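Forum d'entraide > Robotique > Perception et commande

Largeur de pince mal estimée quand l'objet est blanc et brillant

Résolu – 2 réponses

Question

Bonjour,

Je prépare des démonstrations faites à la main avec une pince portable à deux doigts, caméra fixée dessus, pour entraîner une politique de préhension. Le logiciel d'enregistrement est Kurgate, et l'ouverture des doigts est calculée ensuite par un script maison qui repère les deux patins noirs dans l'image par seuillage, puis mesure l'écart entre leurs bords intérieurs. La vidéo est à 30 images par seconde.

Sur des objets mats et sombres, la courbe d'ouverture est propre. Dès que je prends un objet blanc, elle se met à sauter, surtout quand les doigts sont fermés dessus et que l'ouverture devrait être constante. Les sauts font jusqu'à 4 mm, parfois d'une image à l'autre. À la relecture dans Modari, le robot serre et desserre sans arrêt et finit par lâcher.

J'ai déjà essayé :
un filtre médian sur la courbe (mieux, mais il décale le moment de la fermeture)
un seuil plus bas (les patins disparaissent par morceaux)
l'exposition manuelle, réglée une fois pour toutes au début de la séance

Je précise que l'étalonnage de la caméra a été refait en février et que l'erreur de reprojection est bonne. Est-ce que je dois changer de méthode de détection ou est-ce que ça se rattrape en post-traitement ? J'ai 600 séquences déjà enregistrées et j'aimerais éviter de tout refaire.

Réponse 1

Même souci chez nous. On a mis un filtre passe-bas et on n'y a plus touché. Sinon il faut des marqueurs sur les doigts.

Commentaire de l'auteur de la question : merci, mais le passe-bas me donne le même retard que le médian, en pire. Et pour les marqueurs, c'est trop tard pour ce qui est déjà enregistré.

Réponse 2 (acceptée)

Le seuillage est le problème, le filtre ne fait que le cacher. Vous cherchez le bord du patin exactement à l'endroit où il touche l'objet, donc à l'endroit le moins stable de l'image. Un objet blanc renvoie de la lumière sur la face intérieure du doigt, un reflet se déplace, le bord du masque recule de quelques pixels et votre script le traduit en millimètres. Si les patins sont usés c'est encore pire, le bord n'est plus droit et le masque accroche une irrégularité ou une autre selon l'image.

Mesurez autre chose que le bord de contact. Sur une pince à biellettes, les points utiles sont les pièces rigides du mécanisme : un trou de vis dans le patin, un axe, un œillet. 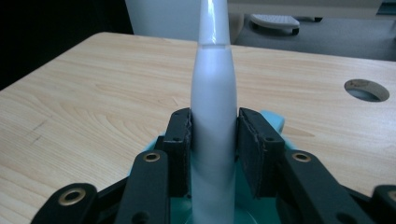

Le trou de vis vers le bas de chaque patin fait un bon point de repère, parce qu'il est loin de la surface de l'objet et qu'il bouge avec le doigt. Les bagues couleur laiton des biellettes marchent aussi, avec un meilleur contraste sur le plastique noir. Je prendrais les bagues des deux bras intérieurs comme mesure principale et les trous de vis pour vérifier. Évitez celles qui sont près des bords de l'image, elles sortent du champ selon l'ouverture.

Pour la mise en œuvre :

Découpez une petite vignette autour de chaque repère sur une image nette et suivez-la par corrélation, en limitant la recherche au voisinage de la position précédente. Pas besoin d'un réseau pour ça.

Relevez la distance entre les deux repères pour plusieurs ouvertures connues (cales, pied à coulisse) et interpolez. La relation n'est pas linéaire, ne vous contentez pas des deux extrêmes.

Gardez le score de corrélation avec la valeur. Quand il chute, marquez l'image comme invalide et interpolez entre les voisines, mais seulement si le trou est court. Au-delà, je jette la séquence.

Si vous lissez quand même, faites-le hors ligne avec un filtre symétrique, passé dans les deux sens. Le retard à la fermeture disparaît. Le front est un peu adouci, à vous de voir si c'est gênant.

Tout cela s'applique à vos séquences existantes tant que la caméra n'a pas bougé sur son support. Si elle a été démontée entre deux séances, il faut une table par séance.

Dernier point, côté Modari : regardez si la consigne d'ouverture est envoyée telle quelle à chaque pas. Une bande morte de 2 mm pendant le maintien évite que le robot réagisse au bruit qui reste.

Commentaire de l'auteur de la question : j'ai repris un lot avec les bagues intérieures, la courbe est plate pendant la prise. Il reste quelques séquences où la corrélation décroche au moment où je retourne la pince, je les ai écartées. Je passe en résolu.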